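Can it put the dishes away yet? A talk with Ivana Sosa 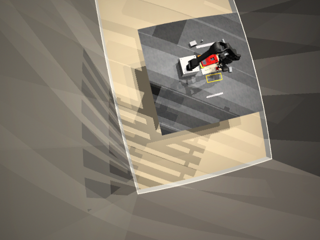
Ivana Sosa gets asked the same thing at every family dinner, usually while she's drying plates. When is the robot coming to do this. She works on manipulation at Mastance, nine people over a bike shop, and her answer has not moved much in four years: some of it soon, most of it later, the dishes last. We talked for a bit over an hour, in July, her office fan going the whole time. A lot of her day is spent in simulation, looking at something like a black arm with a red housing in the middle of it, reaching over a squat white box on a gray surface. A thin yellow outline on the table, nothing inside it. "That's the chore," she says. "Box, outline. People see that and they're so disappointed. They wanted the laundry."

I was a little disappointed too. I told her so.

"Sure. But think about your kitchen. Every job in there is get the thing, put the thing somewhere, and don't wreck the other things on the way. If I can't do the box I can't do the cereal."

So can she do the box? Depends what you mean by do. In simulation, on the placing task her group uses most, the arm gets it right 94 percent of the time. On the real table, same task, 80. She gives both numbers fast, like someone who has been caught out before giving only the first.

"Ninety-four sounds great until you think about cups," she says. "You have a cupboard of cups, you empty the dishwasher every day. How many days before you've got no cups? You'd fire a person for that. You'd fire a teenager."

And the 80?

"The 80 is a table I wipe down myself. With good lights. It's not your house."

Where does the difference come from. I expected one answer and got a pile. Friction, mostly, is her feeling this month. Cardboard that has gone soft at the corners. Lighting that changes when the sun comes around the building. A cable behind the arm that pulls a tiny bit at full reach, which took them most of a spring to find. "We retrained twice. Two times! It was the cable." She laughed at that one but not for long.

Shadows come up more than I would of guessed. Her simulated scenes are full of them, long stripes over everything, bands crossing bands, a kind of ladder shape falling across the tabletop. I asked if that was decoration. No. The cameras on a real floor see racks and railings and whatever is hung from the ceiling, and a policy that has only known soft even light will treat the edge of a shadow like the edge of an object. She has watched an arm reach very carefully for the side of a shadow. Close the fingers. Lift. Carry nothing across the table and put it down neatly.

"It was so proud," she says. Then, "Don't write that it was proud." Sorry, Ivana.

Shop floors are further along than homes, everyone in the field will tell you this, and she doesn't argue. Mastance's one paying customer is Arent, a mail-order parts seller with a packing room in an old dairy. Shelving, drawers, gaskets, springs, small cartons. The arm there does one job. It takes cartons off a short belt and sets them in a tray, label up. That's all of it. The man who runs the packing room is Doğukan Çetinkaya and I got him on the phone later the same day, around his lunch.

"She told you one job? It's one job," he said. "I like it. One job is fine. The last company promised me five jobs."

The last company was an outfit called Himance, which he brought up before I could. Their machine was going to pick, pack, tape, label and sweep. It was there eleven weeks. He would not say what it cost. "It taped. I'll give them the taping."

On his best shift so far the Mastance arm put 616 cartons in trays. He knows the number because somebody wrote it on the whiteboard and it's still up there. On the same shift it stopped and asked for help 15 times, and a person walked over, moved something, pressed the button. I asked if that was good.

"For me, yes. A walk over and a button, what is that. Before, somebody stood there all day, just turning boxes. Bad for the wrists. Nobody wants that spot, we had to rotate it." He was chewing something. "For a house I don't know. Who presses the button in a house? You do. Then you may as well pick up the sock."

I read that back to Sosa by email and she answered with one word. Correct.

The stopping is on purpose, it should be said. Her group put a lot of work into making the arm quit early, when its own guess about the grasp looks poor, and they took a hit on speed to get it. Çetinkaya says his crew hated it the first week. Too many stops, the beep was awful. They changed the beep. By the third week people had stopped looking up unless they heard it, and for him this was the moment the machine became part of the room.

Back to homes. I went through my own list with her, the one I wrote on the train.

Vacuuming: done, she says, has been done for years, stop calling that a robot question. Folding towels: yes, slowly, on a clear table, if someone hands it only towels. Folding a mixed basket: no. Emptying a dishwasher: parts of it. Plates out of a rack are okay, a rack is kind. Cutlery is miserable. "Thin, shiny, lying on other thin shiny things. A fork under a fork. I have a colleague who did forks for a year and now he does something with greenhouses." Wiping a counter: looks solved in videos. Whether the counter is clean afterward is a different matter and in her view hardly anyone measures it. Making a bed: she made a face. Taking out trash: the bag is the trouble, the bag is always the trouble, anything that changes shape when you lift it.

Thin things generally. She'd like readers to appreciate thin things. A long flat bar lying on a table is harder to pick up than the block next to it, there's almost nothing to get a finger under, and half the time the arm's own link is hanging over the end of it so the camera can't see where it stops. A person slides it to the edge of the table and pinches. Didn't learn that anywhere, or doesn't remember learning it. Her arm can do the slide now, most days, if the edge is near.

What about the videos, I asked. The ones with the humanoid doing the whole kitchen. She was careful here and would not talk about any company by name. Questions she asks when she watches one: How many takes. Is it sped up. Is a person driving it from the next room, which is fine as long as they tell you. Has it ever been in that kitchen before. "And then what happens with the second cup. Everyone shows you a first cup."

She isn't gloomy, I want to get that across, she talked fast and drew on the back of my notes the whole time. The thing that has changed since she started, she says, is how quickly a new task comes together. The carton job at Arent took seven months. The next one, pulling single trays off a stack, took five weeks, and a good part of that was waiting on a bracket. Her group keeps a library of practice scenes they call Gökçe, after the street of the first office, and adding a scene used to be a week of work for one person. Now it's an afternoon. Blocks, a box, a pad, an outline, move the lights, go. Thousands of variations overnight while everybody is asleep.

"So the numbers will go up," she says. "I don't know if they go up to cups."

I pushed for a year. Journalists have to. She said she would expect a machine she'd let put away plastic containers in her own kitchen before her son finishes high school, he's ten. Glass, she wouldn't guess. Her mother's serving dishes, never, she'd do those herself even if the robot was perfect.

Çetinkaya, asked the same thing, wanted to talk about sweeping. He has a floor covered in packing paper by four in the afternoon and he can't find anyone to sell him something that deals with it. Flat paper, crumpled paper, paper stuck under the shelf legs. He has asked Sosa. She has said not yet — twice in writing, he kept the emails.

"I ask again at the renewal," he said, and had to go, a truck was in.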